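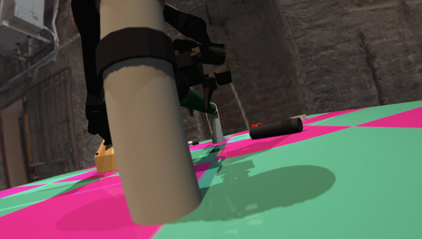
Recording grasp demonstrations in Elov

1. Load the courtyard world and set the episode length to 24 seconds.
2. Randomize object poses, then lighting. Keep the seed in the log.
3. Drive the arm by hand controller. Stop recording once the gripper is clear.

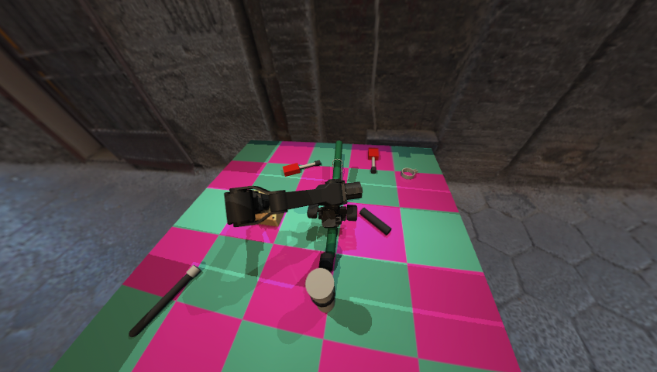

Label each episode by target object before starting the next. Use color and shape together: "black cylinder" is too vague with a dark stick on the same table, and "red tool" fits two items. Discard episodes with no label.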